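Cell Notes: The Two-Arm Produce Cell, Again

Harawira users' circle newsletter, October 2021

Regular readers will know I have never been kind about the two-arm cell at Natthorpe. It was sold to the group as something you switch on in the morning and leave alone. Our maintenance log says otherwise, and since three other shops have asked me whether they should build the same thing, I am going to set down what it takes to keep ours honest. Make up your own minds.

The job is sorting produce shapes off a green table into white bins. Atif Rana did the original setup and Noreen Cheema has had the upkeep since September. Both of them like the cell more than I do, and both read this before it went out.

Start of shift

Park both arms high before anyone reaches over the table. The supplier's quick card says the home position is fine, and it may be on their bench, but on ours home is low enough to knuckle a garlic bulb. Atif wrote a separate park pose with the grippers well above the orange, our tallest piece. Check the fasteners and the cable runs while the arms are up there. A cable that pulls tight at full reach will look perfectly happy in park, so run each wrist through its range slowly and watch the slack. Noreen found one clamp that had crept, and it had been giving us a drift we blamed on software for longer than I care to print.

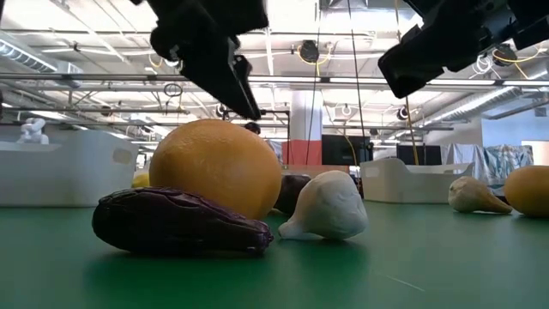 Fingers

Our biggest running cost, and the part I would argue about with anyone from Tosolberg. The black fingers are supposed to be good for the life of the gripper. We inspect them every 50 hours and I would not stretch that. Look at the tips first, then the ledge partway up, where grime settles. Wipe them with a damp cloth and nothing stronger. One of our evening people used a solvent on a pair and the faces went slick, after which every round thing on the table became a bar of soap.

When you fit new fingers, close them slowly on a strip of paper and tug. If it slides out on one side, the pair is not square. Loosen, reseat, try again. The manual calls for 6 tries at most before you send the set back. Ehsan Tanoli once got to 20, and I admire his patience but the set still went back.

Wrist camera

Open the fingers all the way before you judge the view. You want both tips showing, with clear green between them, and the work beyond. If one finger fills more of the view than it did last week, suspect the camera bracket before you touch the calibration. Ours has a habit of working loose.

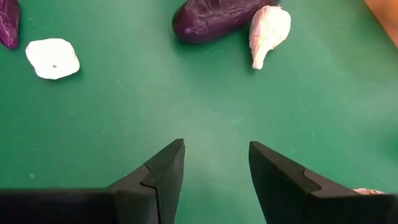 I will give the green surface its due. Dark eggplant and white garlic both stand out on it, and the plain gray mat we tried first was hopeless with anything in shadow. It does pick up marks. Hernán Huamán wanted to replace it over a few light streaks, and I asked him to show me one missed pick that came from a streak. He is still looking. Until he turns one up, we wipe it and carry on.

Calibration is where I part ways with the brochure altogether. Wevness claims its routine holds for a month. We get eight days on a good run, less if someone has leaned on the table. Noreen now does a short check with the eggplant, which is long enough to show a twist in the wrist that the orange hides completely. Lay it crosswise, pick, set down, and compare the angle. If it has turned, do the full routine and write down the old values before you overwrite them. Please do write them down.

Is it worth having? Ask me after the winter. Anitha Bangera is pulling the downtime figures from the log, all of them this time, including the short stops that never made it into the last report. Copies of the check sheet are available from Noreen, and if your cell really does run for a month untouched, send me your log and I will print it.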